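Section 4: Setting up your first drawer of seedlings

You've unpacked the Tirent propagator, the lid fits, the lamp comes on. Now for the good bit! This section takes you from an empty tray to a sown one, and it's the part most people enjoy so much that they go straight out and buy more seed.

4.1 Before you sow

1. Stand the propagator on a level surface, with the cable at the back and the air vents facing you.
2. Slide the drip drawer in until it clicks. If it won't click, pull it right out, turn it round and try again (the tab goes on the left).
3. Lay the felt mat in the drawer and pour 300 ml of water slowly over it. It will look like far too little. Wait a few minutes and watch the mat drink it up!
4. Put the cell tray on top of the mat and press down gently at each corner.

Note: Tap water is fine. Let it come up to room temperature first, as seeds do sulk in a cold bed.

CAUTION: Keep the plug and the lamp switch dry. Always unplug the lamp before you lift out the drip drawer.

4.2 Sowing

5. Fill each cell loosely with fine seed compost and level it off with the flat side of the scraper. Don't pack it down.
6. Make a shallow dip in each cell. Lettuce and basil want hardly any cover at all, tomatoes about a fingernail's depth, and peas can go a good bit deeper.
7. Drop in one or two seeds, cover, and write the label straight away. Pencil lasts far better than pen, and you really will forget which end was the chillies.
8. Fit the lid and close both vents.

4.3 Setting the lamp

9. Hang the lamp on the lower pair of hooks, so that it sits 30 cm above the tray.
10. Hold the timer button until the green light blinks, then let go. The lamp will now come on at the same hour each day.
11. Check the drawer every morning. The first green loops can show after 7 days with quick growers such as cress and radish, and it's a lovely thing to find over breakfast.
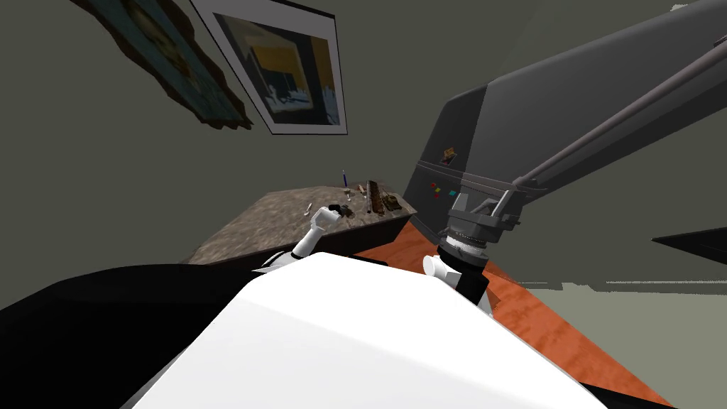 4.4 Once the seedlings are up

12. Open one vent on the first day and both on the second.
13. Move the lamp to the upper hooks when the tallest leaves are a hand's width below it.
14. Top up through the filler spout, never from above. Small stems fall over easily.

Note: Leggy, pale seedlings are reaching for light. Drop the lamp back down a notch and they'll usually thicken up nicely.

For potting on, see Section 5.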